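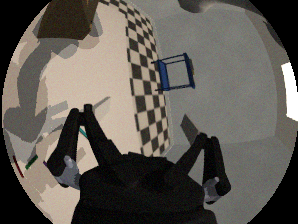
Black gripper beside a checkered band, simulated view.

Search the shop Go

Nonum Mood Diary, second edition

I started making this diary because I got tired of photocopying thought records for my own clients, and the copies kept getting fainter! It's a paper workbook for people doing cognitive behavioral therapy (with a therapist, ideally), and it has 248 pages plus a pocket at the back for loose worksheets.

Each week gets a sleep log, a mood chart and two blank thought records. I've made the boxes bigger this time, so if your handwriting sprawls like mine you should be fine. The sleep log now runs noon to noon, which a lot of you asked for, and the paper is heavier too.

Price: $17, or less per copy if you're ordering for a clinic. The spiral-bound version comes from Jarnbridge and takes a bit longer to ship. Orders placed now go out in January.

It won't diagnose anything and it isn't a substitute for treatment, so please bring it along to your sessions and talk through what you've written.

We use cookies to remember your cart. Accept Settings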